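Stadthorpe Neighbors Help Board
City Hall & Local Rules

Can the city open a needle drop-off kiosk without a council vote?

Posted by trundis_renter, 14 December 2024

Flyer on my door says a sharps kiosk is going in behind the Shezi Street library. Never saw it on an agenda. Dont they need a hearing first? Not against it really, just want to know who decides and if theres still time to comment.

3 replies

mapleside_9
Depends on the money. Anything under the spending cap the health department can sign off alone. Over that it goes to council, two readings. I think the kiosk was in the September budget packet, page 8 or so, lumped in with "public health equipment." Easy to miss — I did. You can still write in. Email the clerk, put the item number in the subject line, mine was 2767. They do answer, took 5 days.

gullwing
they do what they want in this town. good luck

Arkix Block Watch
Small correction to the first reply: location is a separate approval from the money. City-owned lot means the property office has to post notice on site, and then comments are open. Look for the paper sign by the book return. If there's no sign, call and ask them when it goes up. Also ask who empties the kiosk and how often, that was left blank in the draft we saw. Get the answer in writting.

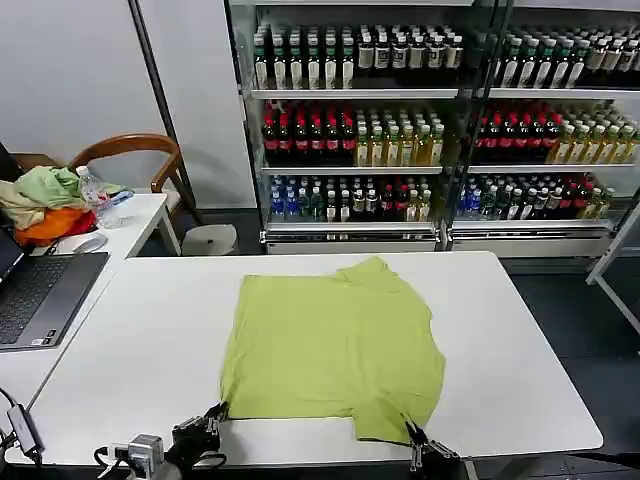
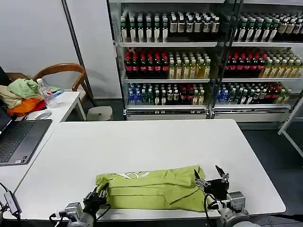

Lime-green shirt on a white table, spread flat in the first and folded in the second.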